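Ostel, le petit utilitaire qui range vos téléchargements

Version 2.4 pour Mac, licence individuelle

Bon, je vous raconte d'où ça vient. Au printemps dernier, j'ai ouvert mon dossier Téléchargements pour retrouver une facture et j'y ai compté 2131 fichiers. Des PDF en triple, des images disque jamais éjectées, des archives dont je ne savais plus rien... J'ai passé la soirée à trier, j'en ai eu marre au bout de 178 fichiers et j'ai commencé à écrire Ostel à la place (ma femme attend toujours la facture).

Le principe est simple : vous choisissez un dossier, vous écrivez vos règles, et Ostel les applique en arrière-plan. « Tout PDF qui contient le mot facture va dans Compta », par exemple. Les doublons sont comparés sur leur contenu, pas sur leur nom, et rien n'est effacé sans passer par la Corbeille. J'y tiens beaucoup, j'ai perdu assez de choses comme ça !
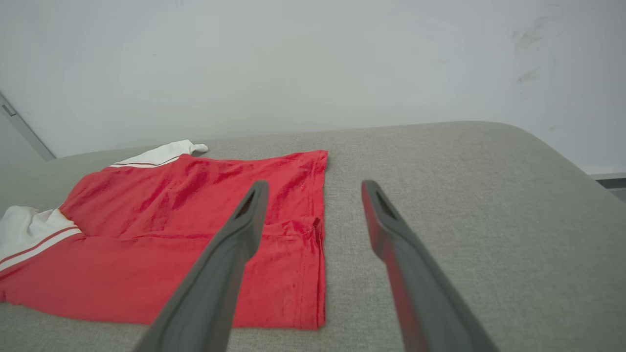
Côté nouveautés, la 2.4 apporte enfin le mode simulation, que vous étiez nombreux à me réclamer. On lance la règle, on voit la liste de ce qui bougerait, on valide ou pas. Orla Dunne, qui traduit l'interface en anglais, m'a aussi convaincu d'ajouter un raccourci clavier pour tout annuler d'un coup. Je m'en sert dix fois par jour, elle avait raison.

Ce qu'il faut pour l'installer : un Mac Intel ou Apple Silicon, macOS 12 ou plus récent, et 2 Go de mémoire libre si vous analysez de très gros dossiers. Les disques réseau passent, mais c'est plus lent.

La licence vaut pour deux machines, mises à jour comprises jusqu'à la version 3. Si vous venez de Mimstead, vos anciennes règles s'importent depuis le menu Fichier. Pour le reste, écrivez-moi par le formulaire, je réponds surtout le soir après 21 h.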